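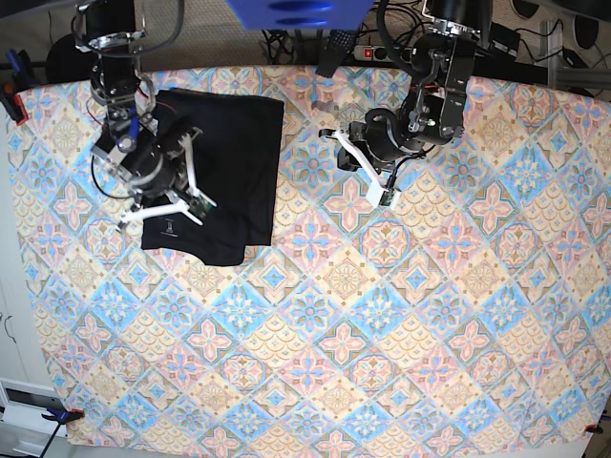

Tile-print tablecloth

A tile-print tablecloth is a table covering printed to look like a floor or wall of patterned tiles. It is one of the cheeriest things you can put on a table, and it has been a favourite in the kitchens of Maramness for 40 years!

Pattern

The print is built from diamonds laid in a slanting lattice, each holding a flower or medallion. Pastels are the classic choice: pink, pale blue, cream and a little yellow. Scalloped borders (also called fish scales) fill the gaps beautifully. The Tindar pattern book of designer Milovan Matić lists 33 versions, all delightful.

Use

Besides meals, the cloth makes a splendid surface for folding laundry. Dark clothes show up clearly against the pale print, so sleeves and hems are easy to find and straighten.

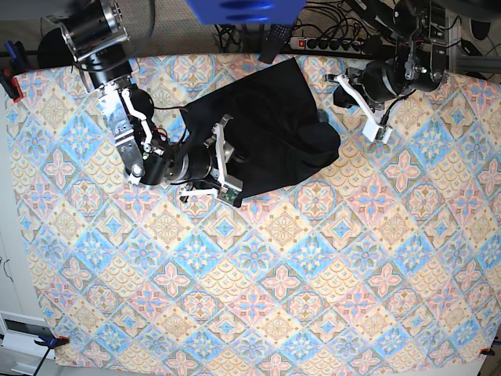
Black cloth, bunched and folded, on a tile-print tablecloth with four-petalled flowers.

See also: Oilcloth; Table runner; Folding clothes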